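Flondport Robotics Board > Software > Planning and control

Drawer task: planner picks the wrong grasp, then the policy stalls

gneves_r
Posts: 30
ok so stuck on this since Monday. Task is open lower drawer, put object in, close drawer. Stack is Mandano for motion planning, our own perception node feeding it, small impedance controller underneath. Open works maybe half the time. When it fails it's nearly always the same thing: arm gets to the handle, fingers close, wrist is a few degrees off, force spikes on the pull and the controller bails out.

Already tried: slower approach, wider pregrasp, re-running the handle detector right before contact. No real change. Controller loop is 200 Hz, perception comes in at 30. Anyone doing cabinets with bar handles?

leo_cardoso
What stiffness are you running on the pull? If it's stiff in all axes thats your problem right there. A drawer only moves one way and your estimate of that way is always a bit wrong. Go soft sideways, keep it stiff along the pull.

gneves_r
same in all axes, yeah. Default config from the Mussa example. Didn't even look at it tbh

leo_cardoso
lol ok. Start there before you touch the planner

edu.mendes
Disagree a little. Soft lateral helps but it hides a bad axis estimate, and then you get burned on the close. Fit the axis online. First 4 cm of travel, log the end effector poses, fit a line, replan the rest along it. Maybe 100 lines of code with the logging. We had the same force spikes on a cupboard and they went away once the fit was in.

leo_cardoso
and how do you get your first 4 cm if it faults at contact? you need compliance first anyway

edu.mendes
Fair. Both then. Compliance to start, fit after. But I wouldn't stop at compliance.

carol_mag
Side question, why the handle at all? Once the drawer is open a crack you can go for the top edge of the front panel. Big flat target, don't care about wrist angle as much. Handle just for the first bit, regrasp on the edge for the rest. We have it as two separate skills and the planner picks between them depending on the gap.

gneves_r
hm. how do you get the gap? our depth is garbage inside the drawer, it's all black in there

carol_mag
Don't measure inside. Measure the front panel against the cabinet face. Two planes, take the difference. If the upper drawer is shut that's your reference for free.

edu.mendes
Regrasping is another chance to fail though. Every let go and grab again costs you. I'd sooner have one decent grasp and hold on to it.

carol_mag
depends on your handle. Ours is a thin bar and the fingers slip off it at the end of the pull. Edge doesn't slip. Also closing from the edge grasp is a straight push, no replan.

edu.mendes
Until you shut your own fingers in the cabinet

carol_mag
that's what the release height is for :) let go early, then push with closed fingers on the front

aurorap
Reading this with interest, same task here. One thing to check gneves, is the cabinet top in your collision scene as a plain box? Ours was, padding and all, and it ran too far forward. Planner thought the lower handle was half blocked and kept picking weird wrist angles to get around it. Cut the padding and half the bad grasps were gone. Would fit your few degrees off.

gneves_r
!! checking now

gneves_r
yep. padding is 4 cm on everything. someone set it globally for the old table. ok so that's one

aurorap
Also put whatever is on top in as separate objects or leave it out. We got one giant merged blob from the clustering and the planner went the long way round every time.

leo_cardoso
did you change stiffness yet

gneves_r
Doing it tonight. Plan is: padding off, soft lateral, then Eduardo's line fit, then Carolina's edge grasp if the handle still slips. Beka logger is on so I can post force plots.

edu.mendes
One change at a time please or the plots are useless

gneves_r
yes yes

carol_mag
Post them either way. Edge grasp on ours for reference, lower drawer:

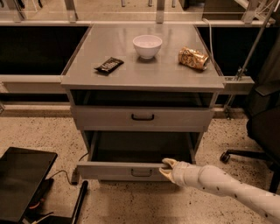
fingers over the top edge of the lower drawer front, right of the handle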